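커뮤니티 > 자동화·로봇 > 견학·시연 후기
홈 공지 자유 질문 후기 장터

Graltine 오픈데이 다녀온 후기

납땜초보
1월에 Graltine 오픈데이 갔다 왔습니다. 오전 타임 신청자가 30명이었고 Planness 시연대는 안쪽 끝이었습니다. 흰 테이블에 빨간 쟁반 놓고 페트병 옮기는 작업이었어요. 설명은 Ilir Grgić라는 엔지니어가 했고 통역이 붙었습니다. 질문 시간이 짧아서 제어 쪽은 거의 못 물어봤습니다.
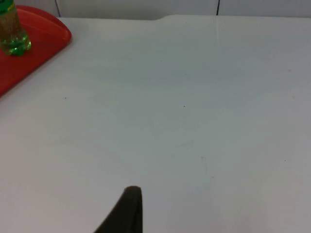

학습에 쓴 시연 데이터가 2382건이라고 했습니다. 물체 종류를 늘리는 것보다 놓는 위치를 다양하게 하는 데 시간을 더 썼답니다. 손목 카메라 외에 고정 카메라도 쓰냐고 누가 물었는데 답이 통역에서 좀 뭉개졌습니다.

컨베이어74
2382건이면 적은 편 아닌가요. 우리 쪽은 작업 하나에 2000건 넘겨도 조명 바뀌면 다시 찍습니다.

납땜초보
작업 하나 기준인지 전체인지는 확인 못 했습니다. 저는 하나로 들었어요.

mk_서보
저는 오후에 갔는데 전체라고 들었습니다. 쟁반에서 꺼내는 것과 올리는 것을 합친 숫자라고요. 그러면 얘기가 좀 다르죠.

컨베이어74
그리고 흰 바탕에 빨간 쟁반이면 인식은 쉬운 조건입니다. 현장 상자는 다 누렇고 테이프 붙어 있고 그래요. 시연은 시연으로 봐야 합니다.

mk_서보
쉬운 조건인 건 맞는데 투명 페트병은 쉬운 물체가 아니에요. 저희 흡착 장비는 병 때문에 아직도 고생합니다. 오후에는 쟁반을 옆으로 돌려 놓고도 했습니다.

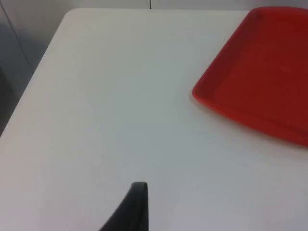 쟁반 방향은 관람객이 정해도 된다고 해서 앞줄 분이 직접 돌렸습니다. 한 번은 병을 놓쳤고 그다음은 됐습니다. 속도는 사람보다 한참 느렸고요.

기구설계밥
손가락이 쐐기 모양이던데 끝이 고무인가요? 교체 주기 들으신 분 있나요.

납땜초보
재질은 못 물어봤습니다. 교체는 50시간마다 점검한다는 말만 들었습니다.

기구설계밥
50시간이면 우리 라인에서는 일주일도 못 갑니다. Du Plessis 쪽 그리퍼가 그 점은 나을 것 같은데요.

mk_서보
점검이지 교체가 아니잖아요. 점검 주기는 짧게 잡는 게 보통입니다. Du Plessis는 손가락만 따로 안 팔아서 저희는 뺐습니다.

컨베이어74
가격 얘기는 없었나요?

납땜초보
없었습니다. 견적은 Dillholm 통해서 받으라고 명함만 줬습니다. 메일 보내 놨고 답 오면 여기 추가하겠습니다.

기구설계밥
답 오면 손가락 단품 가격도 부탁드립니다.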